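Making a home easier for someone with a learning disability or a rare condition

Tips collected by Meriem Farouk, with additions from readers

Most of these came from families in Neltau who share a house with an adult son, daughter, brother or sister who needs some support but wants to do things without being asked every five minutes. Take what suits you.

In the kitchen

Put a day's snacks in one tub with the person's name on it and let them decide when to eat them. For people who find it hard to stop eating, agree the menu the night before and pin it up at eye level. Arguments about food drop off a good deal when the answer is already on the wall.

If you need to lock a cupboard, lock it all the time. A lock that is sometimes on is worse than none. Ours is a plain combination lock fitted 162 cm from the floor, well clear of the worktop.

Weigh dry food straight into the pan. Pasta for four at our house is 400 g, and the number is written on the jar in marker.

A kettle tipper costs little and saves scalds. Fill the kettle to the two-cup line only.

Getting about the house

Walk the route from bed to toilet in the dark yourself, once, in socks. You will find out quickly what needs moving. Leave 90 cm clear wherever someone uses a frame or a wheelchair, and measure between the furniture, skirting board to skirting board tells you nothing. 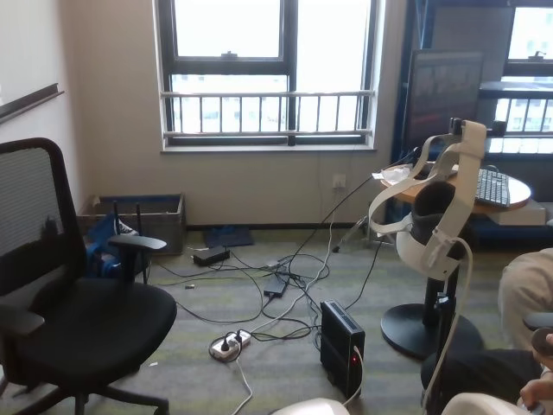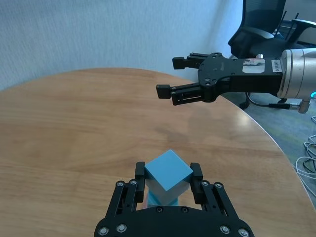 Low muscle tone makes sitting tiring, and a tired person slides forward until their back is doing no work at all. Try a firm seat at a height where both feet are flat on the floor. An office chair on casters like the one by the window is fine for desk work if the person can get up steadily, but for anyone who pushes down on the armrests to stand, choose four fixed legs. Yasmine Belhaj puts a folded towel behind her brother's lower back and changes it for a thinner one as the week goes on.

Keep cables against the wall with stick-on clips. Check the clips in January, when the heating has dried out the glue.

Bathroom

Turn the hot water down before you buy any gadgets. Mark the hot tap with red tape, all the way round.

Electric toothbrushes with a timer work well. If the buzzing is too much, use an egg timer and an ordinary brush.

Routines

Use one calendar, in one place. Two calendars will disagree by Sunday.

Give warning of a change twice – once the day before and once an hour before. Rania Kettani writes hers on a card and hands it over, then leaves the room.

Allow over 90 minutes for any outing that used to take an hour, and don't mention it.

Paperwork

Keep a single sheet by the front door with medicines, allergies, the GP's number and what helps when the person is upset. Petrică Onu keeps a second copy in the car. Date it in pencil so it can be changed.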